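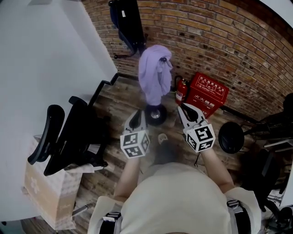

Two hand-held grippers in use near the brick wall, next to the extinguisher and its red box.

Robotics Club Gallery: The Household Tasks Project

January 14, 2023

This page covers the winter project of the Zamudio Robotics Club. The club meets in a shared workroom with a plank floor, a brick wall and more office chairs than it has desks. Members are high school and first-year college students. The project is called Anusard, and the goal is to teach a two-armed robot a short list of chores by showing it how people do them.

The showing is done with a pair of hand-held grippers. Each one has padded jaws at the front and a white cube behind them printed with black-and-white square markers. The operator wears a harness over the shoulders and does the task with the jaws instead of with fingers. Every attempt is recorded and saved as one demonstration. Software reads the markers to work out where each gripper was and how it was turned.

The target for the season is 200 usable demonstrations. The club had 56 when this page was put together. A demonstration is thrown out if the markers are lost for too long, if something is dropped and kicked out of reach, or if the operator forgets and uses a hand.

Notes on the work

Floor level. Most of the early recordings were made at desk height. Buppha Boonchu asked for tasks on the floor as well, and these turned out to be harder to do well. The arms reach down and forward, the wrists tip, and the right cube in particular can end up turned away. The planks are brown and worn, with lighter and darker patches, and the club has left them as they are.

Cloth. There is a lavender cloth draped over an upright support with a round black base, and a small black clip on the fabric near the top. Cloth is Nattawut Sitthichai's part of the project. It never hangs the same way twice, and he wants the model to see plenty of different folds. His rule for operators is to approach slowly with the jaws slightly open and to close them only once the fabric is between the pads.

Boxes. A cardboard box with open flaps gives different problems from a small closed one. Raghavendra Naidu keeps the object list and writes down the name of each thing in English and in whatever language is printed on it. The red box by the wall is listed as "fire extinguisher box, 灭火器." The extinguisher itself is on his list under "do not move."

Grippers. The jaws were printed by Yaowalak Duangkaew over two weekends. The first set was too smooth and let go of anything thin. The second set has black pads on the inside faces and has held up well. The cord on the right gripper is due to be tied back – it can catch on a sleeve.

Operators. A turn lasts 60 minutes at most, then the harness goes to the next person. Shoulders get tired before hands do. Wear flat shoes and roll your sleeves up past the elbow.

Chairs. They stay in the room, since there is nowhere else to put them. Xiuying Tang tested a few recordings with the chairs moved between attempts and saw no drop in marker tracking. She now moves at least one chair before each new set so the background changes.

Labels. Each recording gets a task name, an operator number and a one-line comment. "Good" is not a comment. "Second grasp slipped, recovered" is. Labels should be entered the same evening, while the operator still remembers what went wrong.

What comes next

The club has entered the Bulanby student challenge in August. Teams there are given 8 household tasks and run each of them with no one touching the robot. Cloth and box tasks have both been on the list in past years. Training will be done on the computer at the Zokmont lab, which has set aside evening hours for school groups.

New members can join at any meeting. No programming is needed to be an operator. Ask Xiuying Tang for a place on the sign-up sheet, and read the safety page before your first turn.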